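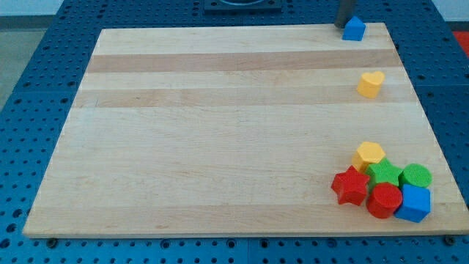 1 min read

Workshop > Projects > Boards and Trays

May, by Violeta Maldonado

A few people at the Clundport swap table asked me how the striped board was coming along, so I'm putting up a little gallery page for it (a very little one so far, I'll add to it when I get the chance!).

The big board on the blue table, with its two tan bands. I love those bands. I went back and forth forever on where the darker wood should go, and I kept coming back to having both of them up toward one side with a nice big stretch of cream left over for chopping. My sister wanted them dead center, but it's my board!

The pale wood is maple, from Benítez over in Taltville, who had a pile of short pieces marked down and let me dig through it for most of a morning. I came home with 14 strips and used nearly all of them. Glue-up took me 25 minutes and every clamp I own, plus two I borrowed and still need to give back.

Sanding I did at 200 grit last, going with the grain, and I'm pretty happy with how quiet the maple looks next to the tan. I haven't decided about a juice groove. Part of me thinks it would be handy for watermelon, and part of me doesn't want to cut into it at all.

Next up are the 6 smaller ones for the Plarnenby bake sale, same stripes but with a hole at one end for hanging. If you want one set aside, tell me which wood you like for the bands and I'll see what's left in the bin.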